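4.2 Overnight stays in the villages below the abbey

Most people who come to Clonutmont Abbey arrive by coach and leave the same afternoon. The parking area is at the foot of the hill, the guided tour ends at the church door, and the last tour is timed to suit the coach companies. Earlier work on the abbey looked mainly at the building and its library. The question for this section is where the smaller group of overnight visitors sleeps, and what they do in the hours when the abbey is closed.

We handed out 120 questionnaires in the two nearest villages, Grusten and Praststead, through the owners of rented rooms. Of these, 39 came back complete enough to use. Corina Husar collected the forms in Grusten and Paraschiva Sandu those in Praststead. The last batch was picked up on 26/11/2018, after the river ferry had stopped for the winter. The return rate is low and the results should be read with that in mind. Guests who stayed a single night were the least likely to fill in the form.

Grusten has the larger share of rooms. It lies on the same bank as the abbey, and the footpath to the west gate takes 20 minutes. Praststead is across the river and depends on the ferry, which in November runs only on request. Guests there stayed longer on average but visited the abbey less often. Several wrote that they had come for the vineyards and knew of the abbey only from the view.

Rooms in both villages are let mostly by families, and breakfast is usually left to the guest. The one hotel, the Nedelcu, closed its restaurant in the low season. Guests therefore bought food in the village shops and ate indoors, a pattern that was stronger in Grusten (compare Figure 4).

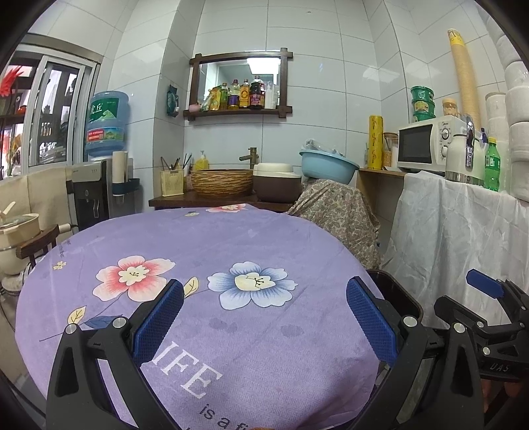
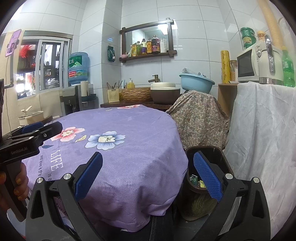
Figure 4. Round table with a flowered purple tablecloth, two views.

Spending followed the same division. Those who cooked for themselves spent more in shops and less at the abbey café, and few of them bought the combined ticket. The ticket is sold only at the coach entrance, and guests who walked up to the west gate often did not know it existed. Room owners in Grusten have asked to sell it themselves. At the time of writing the abbey office had not replied.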